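I got to Govthorpe on a Thursday in July with a list of very serious questions about robot learning, and the first thing Keerthana Lobo did was hand me a dented soda can and ask me how I'd pick it up.

I grabbed it around the middle. "Sure," she said. "And if it was lying in a corner?" I tried to show her in the air and ended up doing something odd with my wrist. She seemed delighted (I think she does this to all the visitors).

Lobo runs the manipulation work at the Govthorpe lab, and for the past while most of that work has been a method the team calls Cillis. I'd read the paper twice on the train and understood maybe half, so I asked her to explain it the way she'd explain it to a cousin at a wedding.

"Okay, so a normal grasping setup learns from every try," she told me. "It reaches in, it closes, it either has the thing or it doesn't, and all of that goes into the pile. Cillis looks at the misses first. It asks which misses were close, like, would this have worked if you'd come in a little lower? Then it goes back and tries that one again before it moves on to anything else."

So it's stubborn, I said.

"It's very stubborn! We had to put a limit on it. Four retries and then it has to leave the object alone. Before that it would spend all morning bothering one bowl."

The number everybody quotes from the paper is 132. That's how many objects the group held back, things the arm had never touched in training, and I wanted to know how they got picked. Lama Khasawneh, who did the object set and most of the late shifts, jumped in here. She told me she bought a lot of it herself, at a discount store, on her way home.

"I had one rule, which was nothing that comes in a robotics kit," she said. "I wanted stuff from a kitchen drawer or a recycling bag. Cans are great because they're never the same can twice. You crush one a little and it's a new problem."

What about the bowls? I'd noticed they kept coming up.

Khasawneh laughed. "Bowls are where I lost my weekends. You want the rim, and the rim is a thin little target, and if you come in at a bad angle the bowl just scoots. Then it's up against the wall of the bin and now you've got two problems."

The walls are a big part of the story, it seems. In the middle of the bin, the older method and Cillis did pretty much the same, and Lobo was quick to say so. The gap showed up along the edges and in the corners, where a near miss tells you a lot. Over 783 recorded tries, nearly all of the gain came from there. I asked if that bugged her, having a result that only shows up at the edges.

"No, I love it," she said. "It tells me what the thing is good for. If somebody has a flat table with plenty of space, I'd tell them not to bother with us."

She's just as open about what went wrong. The first eight days of runs got thrown out when Khasawneh spotted that the script was marking a try as a success any time the fingers stopped before closing all the way. Fingers stop for all kinds of reasons, and a wall is one of them. "I found it at two in the morning," Khasawneh said, "and I did not text Keerthana until breakfast. I think that was kind of me."

Next up is Javwood, a follow-up where the arm gets to nudge something away from a wall before it tries to grab it. Crenshaw, the company paying for part of that, would like it to be fast. Lobo would like it to be gentle first, and they're still talking.

I asked if I could have one more go at the can before my train. I still can't do the corner.

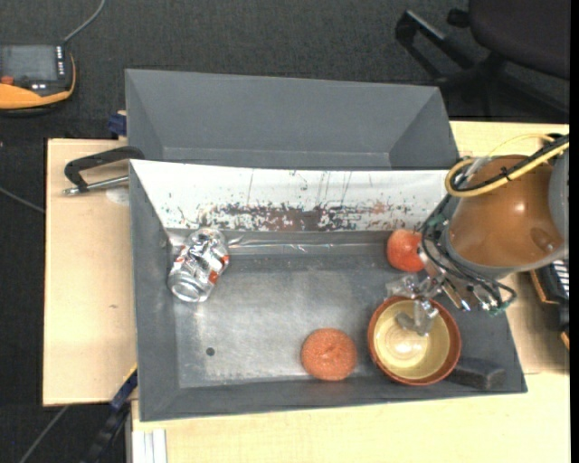 The Govthorpe arm over its bin, with a crumpled can and a bowl among the objects.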